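Skuro cell, upkeep meeting
Lovwood back room, Wednesday, 9:30

Present: Gwilym Kneath (chair), Fadime Oral, Ju-won Yook, Brayden Gosselin
Apologies: Ifor Foulkes
Notes: Brayden Gosselin

1. Notes from last time

Accepted with one change. Fadime asked that "gripper drift fixed" be struck and replaced with "gripper drift not seen since." She said the pads had been swapped and the rig restarted on the same afternoon, so any claim about which one did it is a guess. Gwilym agreed. Changed.

2. Hand grippers, condition

Ju-won has been through both hand grippers. Finger screws were snug on the left and slightly loose on the right. The right finger now closes square again after being reseated. The black pads are worn at the tip on both sides, the left more than the right.

Gwilym asked how worn is too worn. Ju-won said the Gwynne sheet gives a replacement interval of 1000 closes, and our counter stood at 839 when he looked. Fadime does not trust the counter. It counts a close whenever the trigger passes halfway, which includes every time a person fidgets with it while waiting. She would sooner go by a pinch test on a strip of paper.

Gwilym pointed out that we had a pinch test last spring and no one wrote the results down. Fadime said that was an argument for writing them down.

Agreed: pinch test before each session, result in the log. Pads get changed on a failed test or at 1000, whichever comes first. Ju-won has spare pads for one full change and will order more.

3. Marker cubes and tracking

The tracking dropouts are still with us. Brayden read out the Radix support reply, which blames lighting and suggests their paid recalibration visit. The general view of this was low. Gwilym said the reply did not mention a single thing from the log we sent them, and he would like to see them read it before anyone pays for a visit.

Ju-won's own theory is that one of the cubes has shifted on its mount. He has not proved it. The black-and-white faces were wiped with a dry cloth and the dropouts carried on, so dirt looks unlikely, though Fadime noted that a dry cloth is also how you scratch a printed face.

Brayden took both grippers over to the brick wall side of the room and held them level, tips forward, toward the black box with the white base, which is the pose written into the setup sheet. The sheet says "parallel, short gap." It does not say how short. Gwilym thought this was the weakest line in the whole procedure and could explain a good part of the spread between operators.

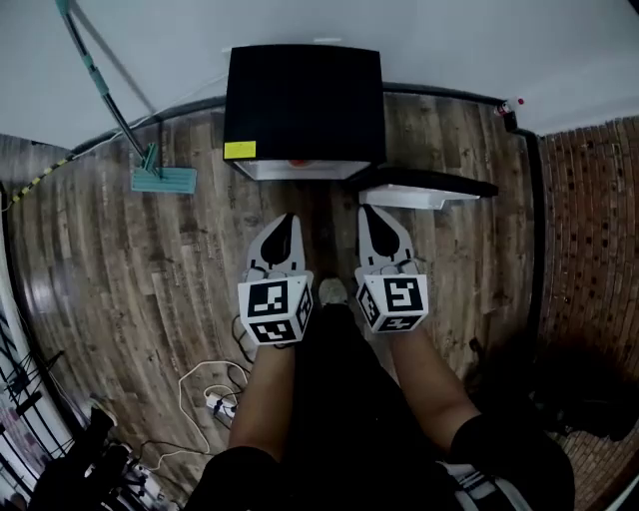

4. Setup sheet

Fadime will rewrite the start pose. She wants a spacer block to set the gap, so that two people following the sheet end up with their hands in the same place. Ju-won will print one. Gwilym asked for it to be tried by someone who has never used the grippers — otherwise we are only testing our own habits.

The warm-up step stays at 5 minutes for now. Brayden said he has never seen any difference between warming up and not warming up. Fadime said he has never measured it either. He will run both ways and bring the numbers.

5. Floor and cables

Cables on the boards came up again. The power strip and the white lead are in the walking area, with black cables running close to the operator's feet. Ifor sent a note proposing a cable cover across the room. Gwilym is doubtful, as the last one became something else to trip over. He would prefer the strip moved to the wall and the slack tied up.

Agreed to try Gwilym's way first. Brayden to do it. Ifor's cover is held over to October if the slack creeps back out.

Mop and spray bottle to go back to the closet after cleaning. Fadime asked that no spray be used anywhere near the cubes until we know what is in the bottle.

6. Radix visit

Not approved. Brayden to send the log again and ask two plain questions: what range of light they tested in, and how far a cube can move before tracking suffers. If the answer is another brochure, Ju-won will go ahead and check the right cube against the left with a square.

Fadime wanted it noted that if the cube turns out to be fine, the shifted-mount theory should be dropped and not kept alive with new excuses. Ju-won accepted this.

7. Actions

Ju-won: order pads, print spacer block.
Fadime: new start pose wording, paper strip test added to the log page.
Brayden: move power strip, tie up slack, warm-up runs, letter to Radix.
Gwilym: find a first-time operator for the spacer trial.
Ifor: to be told about the cable cover.

Closed at 10:20. Next meeting when the Radix reply is in, or in two weeks if it is not.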